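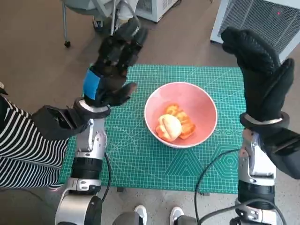
KITCHEN NOTES

Bowls, breakfast and a very long winter

Dec 13, 2022

Hello again, and thank you for all the messages after the last newsletter. I had no idea so many of you had feelings about porridge. I've read every one, including the long one about salt, and I promise I'll come back to the salt.

What I want to talk about this month is bowls. I've been eating out of the same sort of bowl since I was a student, the wide shallow kind that came free with a set of plates, and I had never given it a thought until I went on the weekend course at Durnine in March. You may remember me going on about the train (two changes and a bus, and the bus didn't come). The course was meant to be about glazes, but we spent most of the first morning just holding bowls and passing them along the table. Deep ones, flat ones, one with a foot so tall it looked like a trophy. By lunch I had opinions!

My main one is that a breakfast bowl should be deeper than you think. Porridge goes cold in a shallow bowl before you've found a spoon, and soup is worse. I like steep sides and a proper foot underneath so I can carry it to the sofa without burning my fingers. A bit of weight is nice too, though my mother's old stoneware ones are so heavy that washing up feels like moving house.

Colour I'm less fussy about. I used to buy white and only white, and then I picked up a pink one at the Prulleris shop for £7 - it was on the seconds shelf with a tiny pinhole near the rim - and now I reach for it every single morning. Beetroot soup looks terrible in it. Everything else looks lovely.

If you're buying this month, the Prulleris seconds sale is on until they run out, and the good things go early. Run your thumb round the rim before you pay. A pinhole is fine, a chip will only annoy you. Tap it as well and listen: a clear ring is what you want, and a dull clunk can mean a crack you haven't spotted. Zustus have some handsome ones too, but at £46 each I've only ever stroked them and put them back.

A few of you asked about crazing, those fine lines that creep across an old glaze. I keep my crazed ones for fruit and keys and don't put soup in them. They stain, for one thing, and I've had one start to weep through onto the tablecloth.

Now, the salt. I put it in at the end. I know half of you put it in at the start and one of you soaks the oats in salted water overnight, which I did try, and it was good, but I forgot to do it the next night and that was that.

The soup I've been making most is the Radulović one from the back of my green notebook: white beans, a lot of onion, paprika, a bay leaf and whatever smoked thing is in the fridge. Cook the onions for much longer than seems sensible. It's better the day after, and it freezes well if you leave out the potato. I'll type it up properly for the next newsletter, along with the flatbread I keep promising.

Do send me your own bowl stories in the meantime, and if anybody knows how to get beetroot out of a cream cushion, please write quickly.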